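Prelgate

README for the spring release

Hi, and thanks for downloading this! Prelgate is my little collection of transcribed recipe cards, the handwritten kind that live in tin boxes and smell faintly of vanilla. I started it because I kept buying card boxes at yard sales and then had nowhere to put the recipes except my own head.

What you get

There are 62 cards so far, each in its own text file, plus index.csv with a row per card. The columns are id, title, source, yield, oven and notes. Source is either Wastell (the first box I bought, mostly cakes) or Nirside (the second one, heavy on pickles and things in aspic, sorry!). If a card doesn't give an oven temperature the field is blank. I did not guess. "Moderate oven" stays "moderate oven".

How I typed them up

Spelling is left the way the writer had it, so you'll find "choclate" and "tbls" all over the place. Cross-outs go in square brackets. Where I couldn't read a word I put three question marks, and 17 of the cards have at least one of those. Card 20 is mostly question marks because somebody spilled something brown on it a long time ago (gravy is my bet).

Fractions are written like 1/2, never as the single fancy character, which broke my spreadsheet twice before I learned.

Parcels on the table, November
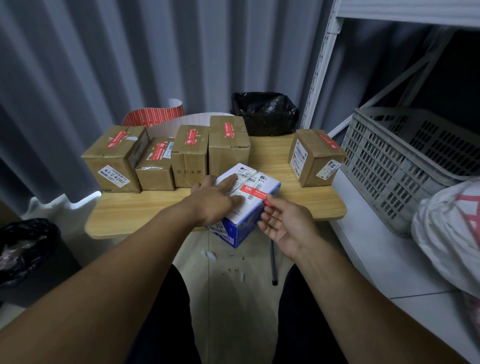
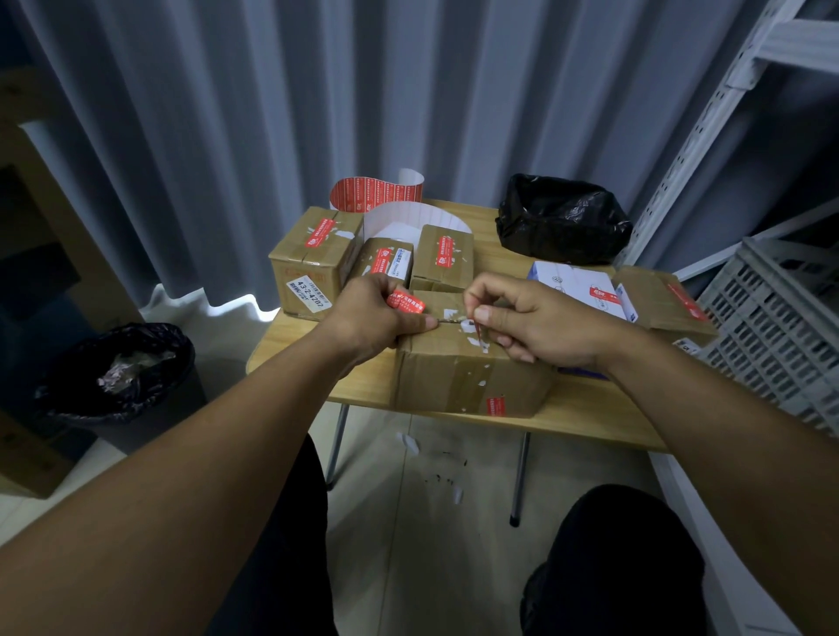
Using the files

Everything is UTF-8. If your spreadsheet program mangles the degree signs, pick the encoding by hand when you import and they'll come right back. The little script called gatchalian.py scales a recipe up or down, but it only understands cups, teaspoons and tablespoons, so please don't ask it about "butter the size of an egg". I'm working on that one!

Known problems

Cards 8 and 31 may be the same gingerbread in different handwriting. The yield column is a mess, and I want to split it into a number and a unit in the next version.

Cook from it, print it, share it. If you can read any of the question marks, open an issue with the card id and your best guess.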